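Tooling Notes: The Door Handle Ticket Is Closed, Please Stop Asking

Regular readers will remember that in May we promised a segmentation tool that would take a long recording of somebody doing things with two grippers and chop it into tidy labeled pieces. We said it would be easy. We also said it would be called something better than Wutine, so that is two promises gone.

Wutine does now work, mostly. Version 6 went onto the shared machine this week, and the big change is how it handles doors.

Doors are a pain for our software for a simple reason. When you pick up a cup, the gripper closes, the cup moves, and the log has a nice clean event in it. When you grab a lever, the gripper closes and the thing it closed on stays bolted to the building. The old splitter looked at that, saw closed fingers going nowhere, and filed it under "idle." By its reckoning, our demonstrators spent a good part of their working lives resting on door handles.

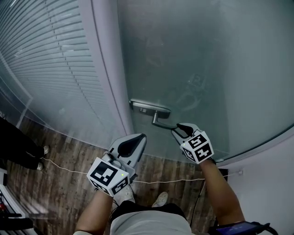
Right gripper on the lever, left one held low.

The fix came from Kwesi Wumbei, who threw out the rule that said a grasp has to be followed by travel. The splitter now looks at finger width first and asks about motion later. If the fingers close and stay closed for 13 frames, that's a grasp, whether or not anything goes anywhere. A small turn of the wrist while closed gets its own label, "turn," and a pull afterward gets another. Kwesi's commit message for all this was "doors exist."

We reran it on the Fiadzo set, all 694 recordings. The door segments came out where a person would have put them in nearly every one we checked by hand. The ones that came out wrong were wrong in a new way, and we have decided to call that progress until somebody from the planning side reads this.

The other piece is pose tracking. The cube markers on the grippers are fine as long as a camera can see them, and the tracker is very confident right up to the moment it can't. Then it used to guess. Its guesses were bold. One of them put the left gripper in the ceiling and kept it there until the end of the file. Version 6 marks the gap as a gap, tries to bridge it from the other gripper's camera if the marker shows up there, and otherwise leaves a hole in the track and says so in the log. 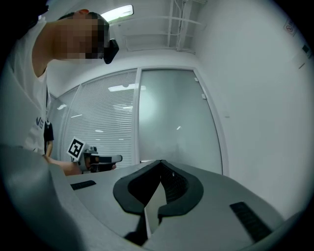 Vasiliki Michailidis would like it noted that holes in the track are all very well for the people writing the splitter, but the planner she has to feed doesn't take holes, and she'd prefer a bad pose with a low score attached to no pose at all. She has asked for a switch.

She'll get one. It goes in the config file as fill_gaps, it's off by default, and turning it on prints a warning that we had a lovely time writing. Filled poses carry a score from 0 to 100. Please do not train on anything in the single digits and then come and tell us the splitter is broken.

Some housekeeping before you update. The old label files still load, but "idle" has been split into "idle" and "hold," so any script that searches for the first will find a lot less than it used to. The Wisik viewer needs a restart to pick up the new colors. Hold is orange. We know it's close to the other orange. Bug reports go in the usual queue, with the recording attached, and "it looks weird" is not enough for a title, though we have been known to fix those too.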